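Lista de revisión de octubre, local de Hartley
Revisa: Yasmine Morsy. Acompaña: Keith Penrose.

Extintor de la entrada: correcto. Etiqueta 3192, bien legible. Gracias a quien quitó el perchero de delante, que ya lo habíamos pedido un par de veces.

Salida trasera: correcta, aunque la puerta roza un poco abajo. Keith cree que con un cepillado basta.

Luces de emergencia: falla la del pasillo. Pedida a Fenus.

Botiquín: faltan tiritas y suero. Las gasas están bien.

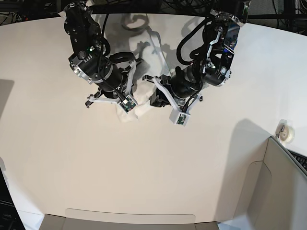 Enchufes y alargadores: pendiente. En la cocina tenemos el hervidor y el horno pequeño en la misma regleta, y ya sé que es comodísimo, pero os pido con todo el cariño que los separéis. En las mesas de trabajo, lo de siempre: los cables recogidos y altos, y ninguno cruzando el paso. El alargador del almacén tiene la funda pelada y lo he retirado.

Estanterías: la del fondo cojea. Máximo 200 kg por módulo, y lo pesado abajo, por favor.

Suelo: loseta levantada junto al aseo. Jamila Gazi ha puesto cinta mientras tanto.

Temperatura de la nevera: sin anotar desde el día 19. Carol, ¿puedes retomarlo tú?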